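Getting the Squeal Out of Our Pillow Block
Project report, Machine Elements Lab
6 December 2019

So my partner Alcides Rangel and I got handed the noisy shaft. Every group had to pick a problem on the old Grondmont conveyor trainer, and ours was the plain bushing at the drive end, which squealed so badly that the group next to us asked to move (they did move, in fact). Our idea was to swap the bushing for a sealed spherical bearing in a split housing and see what that did to the friction torque.

Picking the part
We looked at two catalogs, Irkeo and Serik, and I spent way too long on the load tables. The belt pull is small, so almost anything would have lasted. What decided it was shaft size and the height of the housing base, which had to match the old one or the belt would track sideways. The Irkeo unit needed a shim 3 mm thick. The Serik one needed a new base plate, and I did not want to drill a new base plate.

Fitting it
Taking the old bushing out was the worst part of the whole semester! We soaked it, we pulled on it, and in the end Professor Sayaka Oshima lent us her own puller and it let go with a bang. The shaft underneath had a groove I could catch with a fingernail, so we turned it down and fitted a sleeve.

Alcides did the alignment with a dial gauge while I read off the numbers. I tightened the cap bolts too early the first time, so we got to do all of that twice.

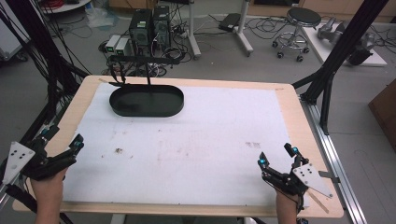

Results
We ran the trainer for 10 hours at 88 rpm, with torque readings at the start and the end. The squeal is gone. Friction torque dropped at both readings, though the seals drag more than I expected when the shaft first starts turning. I'd like to try a non-contact seal next, and Alcides wants to redo the belt tension first.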